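Home Notes Galleries Small Rooms Contact

Galleries > Workspaces > The table by the wall

We use cookies to remember your language and to count visits. By continuing to read you accept this. Accept / Settings

The Table by the Wall: A Small Gallery

Text by Khôi Âu

When we moved into the back room at Jollthorpe, the first thing I wanted was one good table. I did not need a big one. I wanted a light color, because the room faces north and a dark table makes it feel like evening already at lunch. Ashok Sandhu, who shares the room with me, wanted only that it does not shake. We looked for a long time and in the end we bought the table from a small shop called Lưu, which sells used office furniture two streets away. The price was 18 dollars, and we carried it home ourselves, with three rests on the way.

The wall was the second question. I like a wall that is almost empty. Ashok likes to hang things where he can reach them. So we made an agreement: anything that goes on the wall must hang from something that can come off again, with no screws and no nails. Our lease is very strict about this point. I have read it more times than I have read some novels.

This gallery is small, only two pictures. I had planned a bigger one, with the shelves and the window too, but the shelves are still in the boxes and I prefer to show what is finished. Maybe I will add the rest in December, when work is slower.

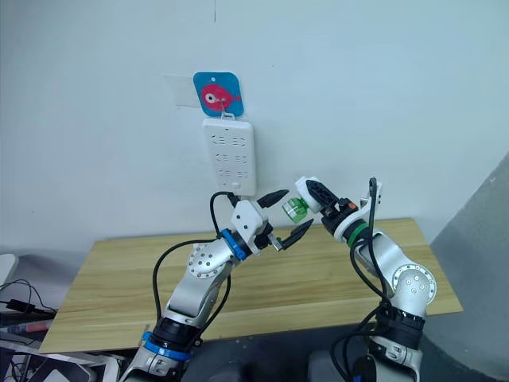

I will start with the power strip, since it was the subject of our longest discussion. In my old room it was lying on the floor, and every evening I pushed it with my foot by mistake. Now it is mounted upright on the wall behind the table. There are three rows of outlets, one above another, and it hangs from a transparent hook. I recommend this to everyone with a small room. You do not need to bend down, and when you sweep the floor there is one thing less to go around.

The hook is attached to a square sticker with a cartoon fish on it. The fish is pink and has one large white eye, and I have become fond of it. Ashok says that a workroom should look serious. I told him that a fish can be serious.

If you want to try such a hook, please do it slowly. First wash the wall with a soft cloth and let it dry completely. Press the sticker from the middle to the sides, and then wait before you hang anything on it. We waited one full night. I kept a small notebook about this, because I had bad experience before — in my first apartment a hook fell down at two in the morning and took a calendar and a piece of paint with it. Check also what weight is written on the package. For a power strip you must think about the weight of the plugs too, and a cord that somebody can pull.

The piece of clear tape to the left of the fish can stay for now. I tried to remove one like it in another room with my fingernail and made the wall worse. Warm air from a hair dryer is better, and patience.

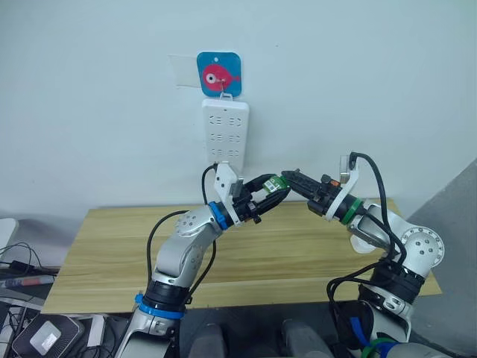 Reading time: 4 minutes

The fish again, now in blue company: a pink-red fish on its square tag with rounded corners, looking to the left over the table. Below it there is a small green object with a white label, being held between the black fingers of the left gripper. The other gripper comes from the right and almost touches it.

I chose this one for the wall as well. It is plain and white and it gives rest to the eyes, exactly what I hoped for when we agreed about the nails. Before we moved in we considered a gray paint from Cloltik, and we even brought a sample pot home. It looked very elegant on the lid and very sad on the wall. The rest of the pot is on a shelf in the hallway, if a neighbor would like to have it.

The table has the same quality for me. Light wood shows crumbs and coffee marks very quickly, so you clean it more often. I use a damp cloth, then a dry one, always along the grain. Ashok puts his cup directly on the wood. We are still discussing this, and I have bought coasters.

Some readers asked about the size of the room. It is 12 square meters, and the rent is 336 a month with heating included. Others asked about the lamp from the previous gallery. It was from Taltell, but I think they do not make this model anymore.

If you have a small workroom with a good table, write to me and tell me how you solved the cords. I answer slowly, but I answer everybody.

Published 2024-07-07

Get the next gallery by email. We write once a month. Subscribe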